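This website uses cookies to improve your visit. By continuing to browse you agree to our use of cookies. Accept | Settings

What Ends Up on the Bed: A Student Project on Small Things and Where They Belong

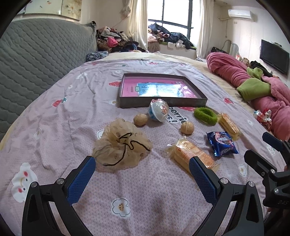 Vol. 2, No. 9

Hiwot Mekonnen
Home and Living Studies, Starton College
Submitted 10/24/22

1. Why I picked this subject

Our assignment was to choose one surface at home and study how it gets used. Most of the class chose a desk or a kitchen counter. I chose a bed, because a bed is the largest flat surface in most bedrooms and it collects things that have no other place. The sheet is the one with strawberries, flowers and "berries!" printed on it, and small items are easy to lose against a pattern like that.

2. What was on it

I sorted the items by type before I thought about where they should go.

Food: a packaged bread roll, a blue foil snack packet, layered wafer biscuits in a clear wrapper, and two walnuts. There was also a small crumpled candy wrapper, which I put under trash.

Toys and personal items: a round plastic ball, white and blue with red markings, and a green fuzzy hair scrunchie.

Containers: a beige mesh drawstring bag with a brown dot pattern, and a dark box lid with a pink printed card in it.

Fabric: the rolled pink quilted blanket along one side, and the pile of clothes in the far corner by the blue cushion. I left the fabric out of the sorting trial because laundry is a separate project.

3. Method

I tried two ways of clearing the bed. The first was the Jester method from our course reader, where you pick up whatever is closest and carry it to its place before touching anything else. The second was to gather everything of one type first and make one trip per type. I gave each method up to 30 minutes.

4. Results

The Jester method took 20 minutes and the second took 9. Most of the difference was walking. The kitchen is at the other end of our apartment, so carrying the food one piece at a time was slow. The walnuts were the most annoying part – they roll into the folds of the sheet and you have to go back for them.

The scrunchie was hard to place in both trials. I finally hung it on the inside of the closet door.

5. Problems with the project

I knew where everything went by the second trial, so the comparison is not completely fair. Alemayehu, my project partner, repeated the first method in April on the bed at the Fesex Street dorm, but that room has a kitchenette right next to it and we could not use the two sets of times together.

6. What I changed

I now keep a basket for snacks on the kitchen shelf and a small tray by the bed for hair ties. The box lid would have worked as the tray – it is a good size – but my sister wanted it back.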